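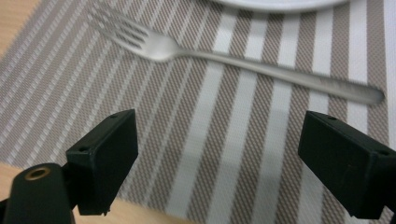

Table manners

Table manners are the customs that people in a given place and time are expected to follow while eating in company. They cover the use of utensils, the order in which people are served, posture, conversation, and the signals that show a person has finished. Most written accounts present these customs as old, sensible and widely shared. The evidence for all three claims is thinner than the accounts suggest.

Scope and definition

Writers on the subject do not agree on where table manners end and general politeness begins. Chewing with the mouth closed appears on nearly every list. Arriving on time, thanking the cook and keeping quiet about money appear on some lists and are missing from others. A stricter definition limits the term to what happens between sitting down and getting up. The looser definition is more common in popular handbooks, probably in part because it fills more pages.

A further problem is that the rules in print and the habits of real households are often treated as the same thing. A handbook tells us what its author wanted readers to do. It may also tell us what the author saw people failing to do. It is weak evidence of what most people did, and for poorer households, which rarely bought such books, it may be no evidence at all.

Origins

Rules for eating in company are found in written sources from many parts of the ancient world, including Egypt and China. In medieval Europe, short texts in verse or prose told young people at court not to spit across the table, not to put gnawed bones back in the shared dish, and not to wipe their noses on the tablecloth. Erasmus of Rotterdam published a short Latin book on good behavior for boys in 1530, with a section on meals, and it was widely translated.

Popular histories often draw a straight line from these texts to modern practice. The line is not that straight. Some early rules dropped out entirely, and several that are now taught as ancient can be traced back no further than the nineteenth century, when a growing middle class made a ready market for advice.

Utensils

For much of European history, most diners ate with a knife, a spoon and their fingers. Large forks were used for cooking and carving well before small ones were used for eating. The personal fork was in use in the Byzantine world and in parts of Italy during the Middle Ages, and it spread slowly to the north and west. In England it was still mocked as a foreign fussiness in the early seventeenth century.

Many retellings credit the fork's arrival in one country or another to a single royal bride. These stories are attractive and mostly hard to prove. The best-known version, in which Catherine de' Medici brought the fork to France in 1533, is doubted by most historians who have looked for support for it. It continues to turn up in restaurant menus and magazine columns.

Two main styles of using a knife and fork are described today. In the Continental style, the fork stays in the left hand, with the tines pointing down, while the knife stays in the right. In the American style, the diner cuts with the knife in the right hand, then sets it down and moves the fork to that hand to eat. A common story holds that the American style grew out of a shortage of forks in the colonies. Another explains it as a French fashion that died out at home. Neither has been settled, and the tale that spies have been caught because they held a fork the wrong way should be treated with caution, however often it is told.

Place settings

The usual Western rule puts forks to the left of the plate and knives and spoons to the right, in order of use from the outside in. The practical argument is that the diner never has to think about which piece comes next. This works only where there are several courses and a different utensil for each, and few homes serve meals of that kind.

Specialized pieces multiplied in the later nineteenth century, when makers of silver plate sold forks for oysters, fish, salad, pastry and much else. Etiquette writers of the period tended to describe the new pieces as necessary. Whether the writers were following demand or helping to create it is an open question, though the makers plainly had something to gain from either answer.

Research on actual practice

Direct studies of how people behave at the table are few, and most rest on what people say about themselves. The Inden survey asked diners which rules they considered important and then watched a smaller number of them eat. Its author, Gunhild Kirkegaard, listed 11 rules. Of these, only 5 were followed by most of the people who had called them important. Elbows on the table showed the widest gap: 47 percent of those surveyed said they disapproved, and the habit was common among that same group by the end of the meal.

Ketill Riis has criticized the work on several grounds. The watched meals all took place on a Saturday evening at Prindthorpe, among people who knew one another, and diners who are told they are being studied may not eat as they normally would. Kirkegaard has accepted the second point and disputed the first, arguing that a meal among friends is closer to ordinary life than a formal dinner would be. Riis's own follow-up used 2 households — too small a number to support his claim that the gap disappears at home.

Claims about usefulness

Table manners are often defended on grounds of health. Some rules hold up well enough. Washing hands and keeping used spoons out of the shared dish do limit the spread of germs. Others do not. No hygienic reason has been given for the placing of a dessert spoon, or for the rule that soup should be spooned away from the body.

A second claim is that good manners lead to success at work. Training firms such as Bavow offer dining courses to job seekers on this basis, and the claim is repeated in career guides. Support for it comes largely from surveys in which managers say that they notice manners. Noticing is a different matter from hiring, and controlled comparisons are hard to find.

A third view, common among sociologists, is that the rules serve mainly to mark off insiders from outsiders. This fits the history of the more obscure rules fairly well. It explains less about the plain ones, such as waiting until others have been served, which are taught in rich and poor homes alike.

Supposed decline

Complaints that table manners are disappearing are nearly as old as the handbooks. Recent versions blame television, fast food or the phone. The Fujimoto collection of household advice books contains similar warnings about newspapers at breakfast, and the wording is sometimes close to that used about phones today.

It may be true that fewer families eat together than in the past, but the figures depend heavily on what is counted as a family meal, and older records are patchy. Formal rules have certainly loosened in many restaurants. That does not show that diners have become less considerate, a thing which is rarely measured and which most writers on the question do not try to define.

See also

Chopstick etiquette
Cutlery
Eating with the hands
Table setting
Toast (custom)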